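Quick one, written between dinner and dishes. How I sort the cooking utensils when the drawer won't shut anymore. Takes one cup of coffee, maybe 2 if your drawer is like mine was.

## What you need

- a tall basket or bin, plastic, with slots in the sides
- a cleared table
- dish soap, a towel
- a box for the stuff that's leaving

Ours is a tan basket with a cable-knit kind of pattern molded in. Armelle Leblanc gave it to us full of yarn. Any tall one will do – check it against your longest ladle before you buy. Handles should stick out over the rim, otherwise you're fishing around in there with a hot pan going.

## Steps

**1. Dump everything on the table.** All of it. The drawer, the jar by the stove, the ones hanging on that hook. Put a cloth down first, metal on bare wood makes a racket and leaves marks.

**2. Pull the duplicates.** I had whisks I'd forgotten. Keep the one you reach for. Rest goes in the box.

**3. Check the wooden ones.** Run a thumb along the edge. Splinters or a crack, out. Fuzzy is fine, a bit of fine sandpaper and some oil fixes it.

**4. Wash and dry.** Dry properly!! Overnight on a towel if you can. Wet handles in a basket get slimy at the bottom, slots or no slots.

**5. Load the basket.** Handles first, heads first, I go back and forth on this. Bernadette Tessier says heads up always so you can see what you're grabbing. I mix. Anything with a big wide head goes in handle down, skinny stuff can go either way. Long ones lean toward the corners, short ones in last so they dont sink.

**6. Give it a shake.** If it tips, too much on one side. Move the heaviest thing across. Still tips – take something out.

**7. Pick its spot.** Near the stove but not right up against it, plastic and burners don't mix. I load it on the table then carry it over.

## What doesn't go in

Knives. Peelers. Anything with a blade, really. Those stay in the drawer, which closes now. Thermometer too, mine got buried and I found it in December.

## Keeping it that way

Wash the basket when you notice crumbs in the bottom. Mild soap, old toothbrush for the slots, the braided bits hold grease more than you'd think. Rinse, upside down on the rack.

New spoon comes in, old spoon goes out. Iñaki Zabala asked where the box goes afterwards – mine went to Floor Bosman for her first apartment, she took teh lot except one bent spatula.

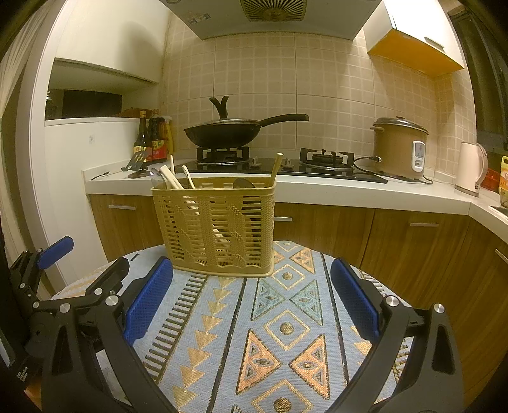 *The utensil basket on the kitchen table, loaded both ways up.*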